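Jarnness workshop notebook
January 5, 2025
Subject: table-setting and clearing chores, Rostlow bench

The purpose of this entry is to record the present position on whether the arm may be assigned light kitchen duties before the April review. The chore under study is limited to coasters and cups on a white table.

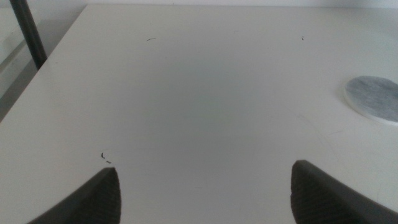 Flat items remain the principal difficulty. A coaster lying flush offers very little edge to grip, and the current Lashari routine allows 60 seconds per item, which a person would consider slow. Colleagues are asked not to extend that limit without a note in this book.
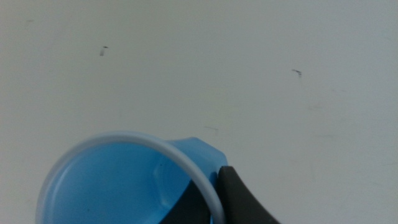

Cups are to be gripped at the wall, near the handle, with one finger inside the rim. The Trandside pads are retained for now. Force settings for thin plastic have yet to be agreed, and the grey pads should be inspected after every 200 cycles.

Wiping the table is outside the present scope. In the author's view, unattended clearing of a household table is not yet a reasonable claim. Outstanding: revise the coaster approach angle; order 22 spare pads.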